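Grenham student project – kitchen table task, layout and scoring

Started by emmanuel_r, 6 July 2022

emmanuel_r wrote:
Emmanuel Rweyemamu here, for those who only know the user name. We're the second-year group at Grenham and our project is a tidy-up task for one arm. It has to pick things off a table and put each one where the instruction says. We get 90 seconds per run and three tries per instruction, and the best one counts.

My question is about layout. Our supervisor wants the objects in fixed places until the demo. Half of the group wants to move everything between runs. I'm in the second half but I'd like to hear from people who have done it. At the moment the table is set like this, from two viewpoints: 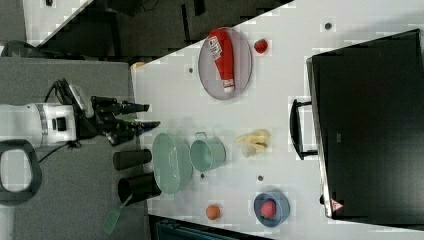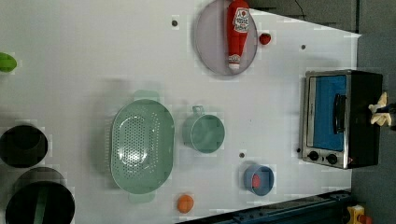

Grasping is the part we worry about most. Soft or round things roll away if the fingers close a bit off centre, and we lose a try each time. We have logged 782 attempts since March and most of the bad ones are fruit. So before anyone says "just train more", we have been.

trirberg_tom wrote:
Keep it fixed. We did the Trirberg club version last year and moved things about far too early. When a run failed we couldn't tell if it was the grasp, the camera or the new position. Get one layout working, write down what the numbers are, then move one object at a time.

hazel_m wrote:
Disagree with Tom. If you train on one layout you end up with an arm that knows one layout. Ours looked very good for weeks, then somebody cleaned the table and put things back a hand's width out, and it closed on air. I'd shuffle from the first week, even if the scores look poor for a while.

trirberg_tom wrote:
That's fine if you have a year. They have a demo. When is it, Emmanuel?

emmanuel_r wrote:
End of term, so not long. The judges choose the instructions but not the positions, as far as we've been told. I'm trying to get that in writing.

garnmont7 wrote:
Get it in writing. At Garnmont we were told the same and then one of the judges leaned over and moved a bowl.

On the fruit, have you looked at your approach height? We were coming down too high and pinching the top of everything round. We lowered the closing point by 7 mm and the rolling mostly stopped. Slow the last part of the descent as well. It costs you a second or two, but you have 90.

hazel_m wrote:
Agree on the height. Also check that both fingers close at the same speed. One of ours was lagging and it pushed the object sideways every time. We blamed the software for a month.

emmanuel_r wrote:
Thanks, I hadn't thought of the finger speed. We'll film it close up and see. The approach height was set by the group before us and I don't think any of us has touched it.

trirberg_tom wrote:
Then change the height first and leave the layout alone while you do it. I know I keep saying the same thing.

hazel_m wrote:
For that one test, yes – I'd still move things afterwards.

emmanuel_r wrote:
Plan for now is fixed layout while we sort the height and the fingers, then we start moving the fruit only. I'll post the new numbers in this thread.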